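Malen open day, robot hall

tapsandthreads
Went round the Malen open day this afternoon. Main hall was packed by two, but the small bench at the back was worth the wait. They had an arm working with toy blocks on a maple board bolted to a blue breadboard table. Stars, cylinders and a hexagon set out in a row, a few other shapes left loose.
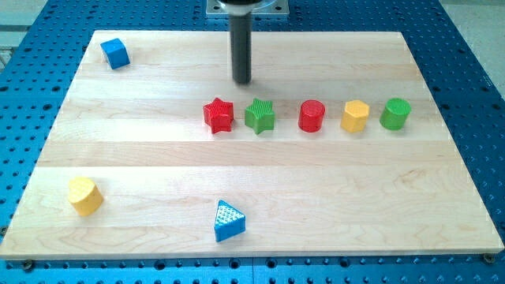 Cassim: I queued 70 minutes for that bench and saw 17 moves. Slow, if you ask me. The Drarnlow cell next door was shifting proper parts.

tapsandthreads
The Drarnlow cell does the same job all day though. At the bench you could ask for a different order and they'd run it.

oldlathe
Agree with Cassim. Blocks don't tell you much about a factory.

Ulter_fan
Disagree. My daughter is nine and it was the only stand she followed. The staff answered her questions properly too.

Cassim
Fair enough. Still wouldn't queue again. Is the car park free next year?

oldlathe
It was free this year if you used the back gate.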